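Plunonen 200 Play Kitchen Worktop

Replacement and standalone top for Plunonen frames, child height, indoor use

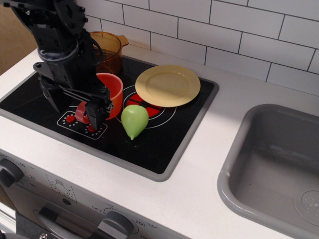
The Plunonen 200 is a one-piece worktop for preschool rooms, waiting areas and library corners. It fits all Plunonen base frames made for the 200 series and can also be mounted on a wall rail or on a shelf unit of matching depth. The top is sold without the base. Legs, rail and fixing kit are listed under Accessories.

The 200 replaces the earlier 192. The two tops share the same bolt pattern, so a 192 can be removed and a 200 fitted to the same frame with the original hardware. The 200 is deeper at the rear edge. If the frame stands against a baseboard, check the clearance before ordering.

Construction

The top is molded in one pass with the edges turned down on all four sides. There are no joints on the upper face. Corners are rounded, and the underside is ribbed from front to back, with extra ribs under the stovetop area, where most of the load falls in normal play.

The stovetop is a separate part that drops into a recess and is held from below by four screws. It can be replaced without removing the worktop from the frame. It has no electrical parts, no lights and no sound unit. A version with a clicking knob set was offered on the 192 and has been dropped. Knobs for the 192 remain in stock as spares but do not fit the 200.

Specifications

Series: 200
Worktop thickness at edge: 29 mm
Maximum evenly spread load: 35 kg
Stovetop fixing: four screws, from below
Frame fixing: six bolts, same pattern as 192
Surface finish: fine matte
Recommended age of users: three and up
Place of use: indoors only
Assembly: two adults, hand tools

The load figure applies to a top fixed to a Plunonen frame with all six bolts in place. It does not apply to wall rail mounting, for which the rail maker's limit must be used if lower. The top is not a step or a seat and should not be used as one.

Fitting

1. Stand the frame on a level floor and set the feet. Do not tighten the frame bolts fully at this stage.
2. Lay the worktop face down on a blanket. Press the six threaded inserts into the bosses until they sit flush.
3. Turn the top over onto the frame. Start all six bolts by hand.
4. Tighten the bolts in pairs, working outward from the center.
5. Tighten the frame bolts.
6. Drop the stovetop into its recess and fit the four screws from below. Stop when the screw head meets the boss. A power driver will strip the thread.

When fitting to a 192 frame, discard the rubber pads on the rear crossbar. Left in place, they lift the back of the top by the thickness of the pad and the front bolts will not reach.

Cleaning

Wipe with warm water and mild soap. Diluted disinfectant of the kind used on classroom tables is suitable if it is rinsed off afterward. Scouring pads leave marks on the matte finish that cannot be polished out. Solvent wipes will dull the surface and may soften the label on the underside, which carries the batch code needed for warranty claims.

Crayon and washable marker come off with soap. Permanent marker usually leaves a shadow. Remove the stovetop once a term and clean the recess – sand and modeling dough collect there.

Accessories

Short leg set, for children under four
Standard leg set
Wall rail, with plugs for solid walls only
Stovetop, spare
Fixing kit, six bolts and inserts, four screws
Himex joining plate, for two tops side by side

Cups, plates and other play dishes are not included with any of the above. The Himex plate leaves a narrow gap between the two tops, covered by a snap-in strip supplied with it.

Ordering and delivery

Orders are packed at the Stusthorpe warehouse. Tops ship flat, one per carton, with the stovetop fitted. Legs and rails ship separately and may arrive on a different day. Orders for more than ten tops go by pallet and need a delivery address with ground-floor access.

The warehouse closes for stock count in the last week of March. Orders placed during the count are packed the week after.

For schools buying through the Mwaipopo supply list, quote the list number on the order form. The discount cannot be added once the invoice has been issued.

Warranty

Three years on the worktop, one year on the stovetop and fixings. Cracks at the bolt bosses are covered if the bolts were tightened by hand. Surface wear, cleaning damage and outdoor use are not covered.

Contact

Sales and list pricing: Negin Tehrani
Spare parts and 192 frame questions: Sepehr Ebrahimi

Please have the batch code ready when asking about parts.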